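The Hand Cream Situation 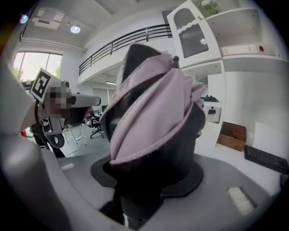
My hands have been a mess since April. I wash dishes without gloves, I garden without gloves, and I own three pairs of gloves. By the time the skin on my knuckles started catching on sweaters, even I could see that the pump bottle from the drugstore wasn't cutting it.

So I asked my friend Oriana Fuentealba, who has the hands of a woman in a watch ad. She told me to buy Pusia, a thick balm in a tin the size of a hockey puck. It cost 54 dollars. I said that out loud in the store and a clerk came over to see if I was okay.

Pusia smells like a very clean barn. It takes a long time to sink in, and while it does you can't open a door, answer a phone or hold a sandwich with any confidence. I put it on at bedtime under cotton gloves (pair number four) and lay there like a butler who'd been told to wait. But the cracks by my thumbnails closed up in less than a week, so I can't be as rude about it as I'd planned.

Then there's Skerero, which my sister-in-law swears by. It comes in a 100 ml tube and says "fast absorbing" on the front. Sure. It absorbs so fast I'm not convinced it was ever there. I went through most of the tube in the time it took to make a dent in the Pusia, and my knuckles still looked like a dry creek bed. Nice cap, though. It stands up by itself.

What I do now is Pusia at night and whatever is by the sink during the day. The sink bottle is currently something oatmeal-based that Telma Benítez left here after book club on Friday. Telma, if you're reading, I owe you half a bottle. You may want to buy a new one.

I've also been told to try wearing the gloves. I wore them for one full load of dishes and dropped a casserole lid on my foot, so next up is probably foot cream. Pusia makes one. I haven't looked at the price yet.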